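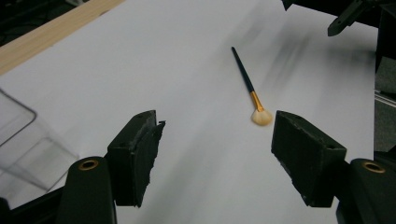 The paper mill at Brodport makes sizing decisions that most watercolor painters never hear of, although they notice the results within a minute of wetting a sheet. Sizing is the gelatin or starch that controls how fast paper takes up water. With too little, pigment sinks and dries dull. With too much, the wash beads and leaves hard edges.

Brodport sizes its heavy sheet twice. The first dose goes into the pulp before the sheet is formed. The second is applied to the surface by passing dried sheets through a bath of warm gelatin held at 60 degrees Celsius. Excess is pressed out between felt rollers and the sheets are hung in a loft, where drying takes 38 hours in August and longer in winter.

Fiorella Galli runs the mill's test room. Her standard check is a drop of distilled water placed on the sheet and timed until the shine disappears. She repeats it at the four corners and the center. A spread of more than a few seconds between positions usually means uneven pressure at the rollers.

"The corners go first," Galli says. "If a felt is worn, you see it there a week before the middle changes."

The mill's main line, sold as Marum, is cotton with no wood fiber. Cotton linters, the short fibers left on the seed after ginning, give a soft sheet that lifts easily under a damp brush. Rag fiber is longer and stands up better to scrubbing, but supply is irregular and each lot has to be beaten for a different time. A second line, Venter, blends the two. Batch 922 was the first Venter run to pass the fold test on both grain directions, and the beating schedule has been kept since.

Storage matters as much as manufacture. Gelatin breaks down in damp air, and the damage shows up as dark specks when a wash is laid over it. Jovomard, which distributes both lines, keeps its stock wrapped and flat, off the floor and away from outside walls. Its last inventory listed 1,705 full sheets of Marum, the oldest of them six years old. Galli tested ten from that lot. Nine were within the range for new paper.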